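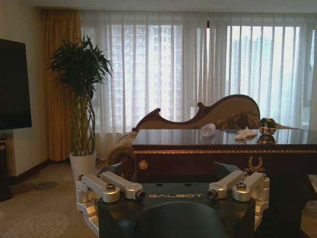

Houda Kamel
Media and Audiences, week 4 handout

Reading the celebrity profile

Bring this sheet on Tuesday with the Benow piece already marked up. We will not have time to read it in class.

Last week several of you called the profile "an interview." Most of them are not. Count the sentences in the Benow article that are direct quotes from the actress. There are 14, and 9 of those also appear, word for word, in the studio's press kit (copy in the course folder). The writer may have sat in a room with her. I see no proof of it on the page.

Terms to know

Junket: a day or two of back-to-back press slots paid for by the distributor. At the one for "Edanau," each outlet got 22 minutes, with a publicist present. Keep this in mind when a writer tells you the star "opened up."

Hook: the reason the piece runs now. Usually a release date. If you can't find the hook, look at the last paragraph, where the title and the opening weekend tend to be parked.

Breakout claim: "you know her from," "the role that changed everything." Ask who says so. A supporting part in a film seen by few people gets promoted to a breakout after the second film does well. The 2 profiles of the "Setum" lead in your packet give her different breakout roles, and they were published 48 hours apart.

Relatability detail: the fries she orders, the sneakers, the dog. I used to tell students these were planted. I can't show that for every case, so I have stopped saying it. What I will say is that the detail rarely costs the star anything.

Style coverage

Red carpet write-ups name the designer, the jeweler and sometimes the hairdresser. They seldom say whether the clothes were lent, given or worn under contract. "She chose" is a verb to be suspicious of. Circle it each time.

What about the fans?

The textbook (chapter 4) says audiences "form deep bonds" with stars through this sort of coverage. The evidence is one survey with a leading question. Read the wording in the appendix before you quote the result in a paper. Some readers skim these pieces in a waiting room and forget them by lunch, and the chapter has no place for them.

For Tuesday

Pick one claim in the Benow article that could be checked. Try to check it. Write down where you looked, including the dead ends. One page, typed.

The November paper grows out of this, so keep your notes.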